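Tipoki 그리퍼 정비 세트 사용 후기 (양팔 셀, 왼쪽과 오른쪽 모두 교체)

작성: 2019년 11월

먼저 말씀드립니다. 저는 한국어가 모국어가 아닙니다. 문장이 조금 딱딱해도 이해해 주시면 감사하겠습니다. 같은 세트를 사려고 하시는 분들이 한국어 후기를 찾기 어렵다고 하셔서, 제가 셀에 직접 달면서 적은 메모를 정리했습니다.

제품은 Hondora에서 나오는 Tipoki 정비 세트입니다. 평행 그리퍼용 손가락 두 쌍, 플라스틱 브래킷 두 개, 커넥터가 달린 케이블, 나사 봉지, 얇은 설명서가 들어 있습니다. 가격은 525유로였고 배송비는 따로 냈습니다. 제어 프로그램은 원래부터 Graltow를 쓰고 있었고, 이번에 바꾸지 않았습니다.

왜 샀는가

우리 셀은 팔 두 개로 천 종류를 집어서 바구니에 옮기는 일을 합니다. 전에 쓰던 손가락은 끝이 넓고 납작했습니다. 상자를 집을 때는 좋았지만 옷을 집으면 천이 옆으로 밀려 나갔습니다. 또 왼쪽 팔의 브래킷에 금이 가서, 손가락을 닫을 때마다 하우징이 조금 움직였습니다. 3월에 접착제로 한 번 붙였는데 오래 가지 않았습니다. 그래서 손가락과 브래킷을 한 번에 바꾸기로 했습니다.

포장과 설명서

포장은 단단합니다. 손가락은 쌍마다 봉지에 들어 있고, 왼쪽용과 오른쪽용의 구별은 없습니다. 나사는 길이가 두 가지인데 한 봉지에 섞여 있어서 처음에 책상 위에서 나누어야 했습니다. 긴 나사를 짧은 자리에 넣으면 끝이 하우징 안쪽에 닿습니다. 설명서에 이 내용이 있기는 하지만 맨 뒤 페이지에 작은 글씨로 있습니다. 저는 다행히 먼저 읽었습니다.

브래킷의 색은 주문할 때 고를 수 있습니다. 저는 초록색 하나와 흰색 하나를 골랐습니다. 보기 좋으라고 고른 것은 아니고, 카메라 화면에서 어느 팔인지 바로 알고 싶었습니다. 써 보니 이것이 생각보다 편합니다. 기록을 나중에 다시 볼 때 화면이 좌우로 뒤집혔는지도 색으로 바로 확인됩니다.

조립

전원을 끄고, 팔을 아래로 내려 받침에 기대어 놓고 시작했습니다. 순서는 이렇게 했습니다.

옛날 케이블을 빼고, 옛날 손가락을 빼고, 브래킷을 뺍니다. 그다음 새 브래킷을 하우징에 대고 나사를 반만 조입니다. 손가락을 끼우고, 손으로 열고 닫아 본 다음에 나사를 끝까지 조입니다. 한 팔에 나사가 8개 있습니다. 대각선 순서로 조이지 않으면 브래킷이 살짝 기울어집니다. 제가 오른쪽 팔에서 이 실수를 했고, 다시 풀어서 처음부터 했습니다.

케이블 커넥터는 청록색입니다. 꽂히는 느낌은 좋습니다. 딱 하는 소리가 분명하게 납니다. 그런데 커넥터가 옆으로 튀어나오기 때문에, 팔을 몸통 쪽으로 많이 접으면 주변 물건에 걸릴 수 있습니다. 우리 셀에서는 오른쪽에 회색 쿠션이 있어서, 팔꿈치 각도의 제한을 Graltow에서 조금 줄였습니다. 이 부분은 제품의 단점이라고 생각합니다. 꺾인 모양의 커넥터를 같이 주면 좋겠습니다.

영점 맞추기

조립보다 이쪽이 시간이 더 걸렸습니다. 손가락의 길이가 전과 다르기 때문에 Graltow에서 도구 길이를 새로 넣어야 합니다. Hondora 설명서에는 숫자가 있지만, 저는 그 숫자를 그대로 믿지 않고 자로 재서 넣었습니다. 결과는 설명서와 거의 같았습니다. 그래도 한 번 재는 것을 추천합니다.

다음에 양쪽 팔을 대기 자세로 보내고 손가락을 다 열었습니다. 바닥에 빈 바구니를 놓고 두 팔 사이에 오게 했습니다. 이 자세에서 머리 카메라에 양쪽 손가락 끝이 모두 보여야 합니다. 손가락 끝이 화면 밖에 있으면 나중에 집는 위치를 눈으로 비교할 수 없습니다. 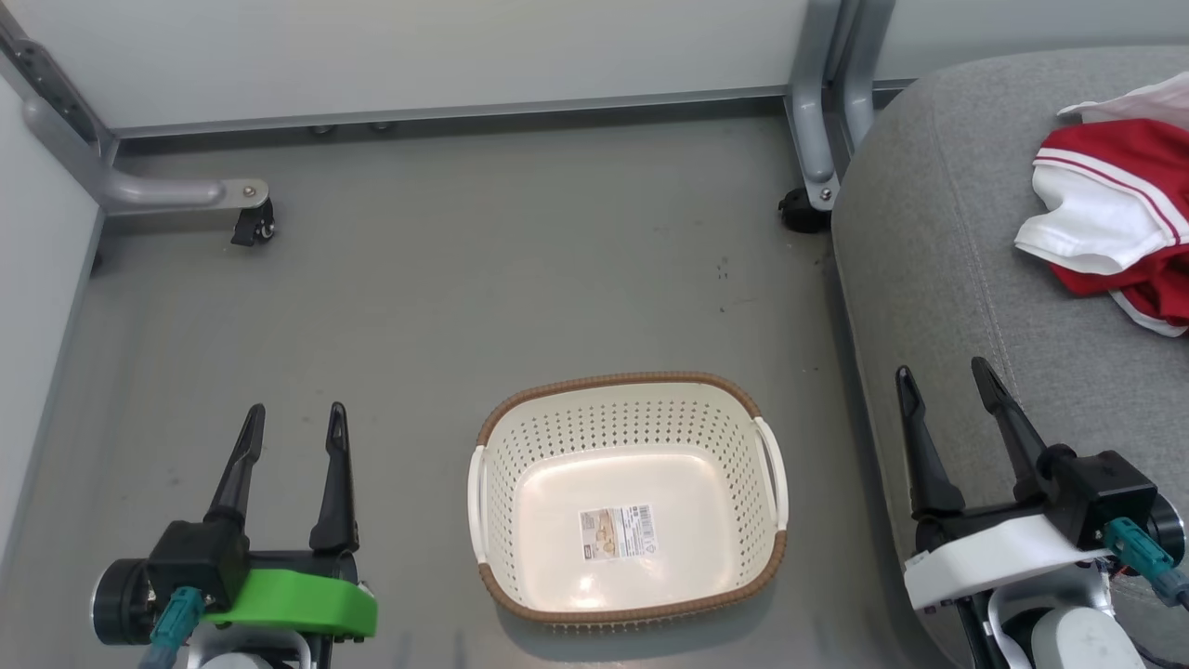 대기 자세. 두 그리퍼 모두 열린 상태, 왼쪽은 초록색 브래킷, 오른쪽은 흰색 브래킷.

바구니 바닥에 상품 라벨이 있는데, 여기에 빛이 반사됩니다. 제 경험으로는 밝은 점이 있으면 밝기 자동 조절이 흔들릴 때가 있어서, 카메라 밝기를 고정 값으로 바꾸었습니다. 라벨은 떼지 않았습니다. 바구니의 방향을 볼 때 표시로 쓰고 있습니다.

바구니를 고를 때에 대해서도 조금 쓰겠습니다. 우리 것은 벽에 작고 둥근 구멍이 줄지어 있고, 위쪽 테두리에 갈색으로 엮은 무늬의 띠가 있습니다. 손가락이 뾰족해졌기 때문에, 저는 구멍에 손가락 끝이 들어가는 것을 걱정했습니다. 그래서 테두리보다 낮게 내려가는 동작은 바구니의 가운데에서만 허용했습니다. 사용하시는 바구니가 망 모양이면 같은 설정을 꼭 하시기 바랍니다.

천을 집어 본 결과

시험에는 흰 장식이 있는 빨간 천 제품을 썼습니다. 얇은 곳과 두꺼운 곳이 같이 있고, 줄무늬 끈도 달려 있어서 어려운 물건입니다. 이런 물건으로 되면 수건은 쉽게 됩니다.

손가락의 끝이 가늘어서 접힌 천의 주름 사이로 잘 들어갑니다. 전의 넓은 손가락은 천을 위에서 눌러서 밀었는데, 이번 것은 주름 하나를 골라서 집는 느낌입니다. 집는 힘은 Graltow의 중간 값으로 충분했습니다. 힘을 최대로 올리면 얇은 천에 자국이 남습니다. 자국은 손으로 문지르면 없어졌지만, 남의 옷이라면 조심해야 합니다.

팔을 높이 올려 놓고 멈추는 시험도 했습니다. 천이 꼬인 상태에서 한 점만 잡으면 나머지가 아래로 길게 늘어집니다. 이때 흰 테두리나 끈이 바구니의 위쪽 가장자리에 닿을 수 있습니다. 그래서 내려놓는 높이를 전보다 높게 정했습니다. 한 팔이 들고 있을 때 다른 팔은 손가락을 열고 옆에서 기다리게 했습니다. 필요하면 늘어진 부분을 두 번째 팔이 잡을 수 있게 하려는 것입니다.

손목 쪽의 초록 불이 잘 보이는 것도 마음에 듭니다. 저는 동작을 시작하기 전에 꼭 양쪽의 불을 봅니다. 작은 습관이지만 케이블을 덜 꽂은 날에 한 번 도움이 되었습니다.
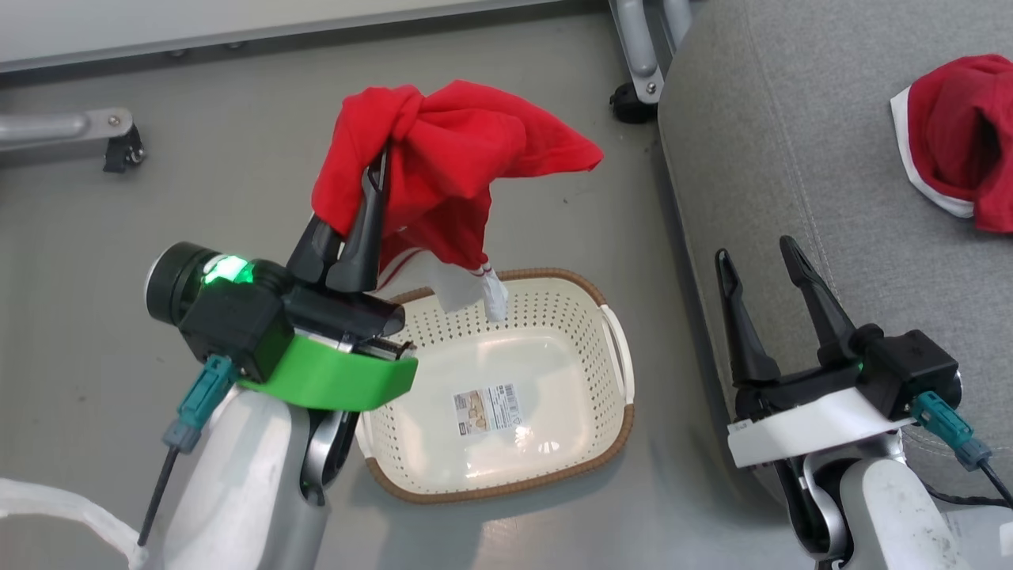 관리하는 방법

설명서에는 2000번 집을 때마다 손가락의 나사를 확인하라고 되어 있습니다. 저는 횟수를 Graltow의 기록에서 봅니다. 첫 확인 때 왼쪽의 나사 하나가 조금 풀려 있었고, 오른쪽은 모두 괜찮았습니다. 왼쪽 팔이 일을 더 많이 하기 때문이라고 생각합니다.

손가락 안쪽에 실밥과 먼지가 붙습니다. 마른 천으로 닦으면 거의 다 떨어집니다. 알코올은 쓰지 않았습니다. 설명서에 된다고도 안 된다고도 쓰여 있지 않아서 Hondora에 메일로 물어보았는데, 답장에는 마른 천을 쓰라는 말만 있었습니다.

케이블은 팔의 옆면을 따라 느슨하게 두는 것이 좋습니다. 처음에는 깔끔하게 보이려고 짧게 묶었더니 손목을 끝까지 돌릴 때 당겨졌습니다. 지금은 손목 아래에 여유를 주고, 그 밑에서 한 번만 묶었습니다.

바닥도 봐야 합니다. 우리 셀은 바닥에서 가까운 곳까지 팔이 내려갑니다. 작은 부스러기가 있으면 손가락 사이에 들어갈 수 있어서, 시작하기 전에 빗자루로 한 번 씁니다. 바퀴가 달린 금속 틀이 가까이 있으면 바퀴의 잠금도 확인하십시오. 틀이 조금만 움직여도 영점을 맞춘 날과 배경이 달라져서, 나중에 화면을 비교하기가 불편합니다.

다른 제품과 비교

사기 전에 Berkora의 부드러운 손가락도 빌려서 써 보았습니다. 그쪽은 과일이나 컵처럼 모양이 있는 물건에 아주 좋습니다. 천은 미끄러졌습니다. 가격은 Berkora가 더 싸고, 브래킷은 포함되지 않습니다. 집는 물건이 여러 가지라면 Berkora를 먼저 생각해도 됩니다. 우리처럼 옷만 다루면 Tipoki가 맞습니다.

좋은 점

손가락 끝의 모양이 천에 잘 맞습니다. 브래킷의 색을 고를 수 있습니다. 조립에 특별한 공구가 필요하지 않습니다.

아쉬운 점

커넥터가 옆으로 나옵니다. 길이가 다른 나사가 한 봉지에 들어 있습니다. 여분의 나사가 없습니다. 이 가격이면 몇 개는 더 넣어 주어야 한다고 생각합니다. 그리고 나사를 다시 확인하는 주기를 설명서의 첫 페이지에 써 주면 좋겠습니다.

점수

별 다섯 개 중에 네 개를 드립니다. 커넥터 때문에 하나를 뺐습니다. 설치한 지 3주가 되었고, 다음 나사 확인을 한 뒤에 이 글의 관리 부분을 고치겠습니다. 한쪽 팔만 쓰시는 분은 주문하기 전에 판매점에 반 세트가 있는지 물어보십시오. 제가 산 곳에서는 팔지 않았습니다.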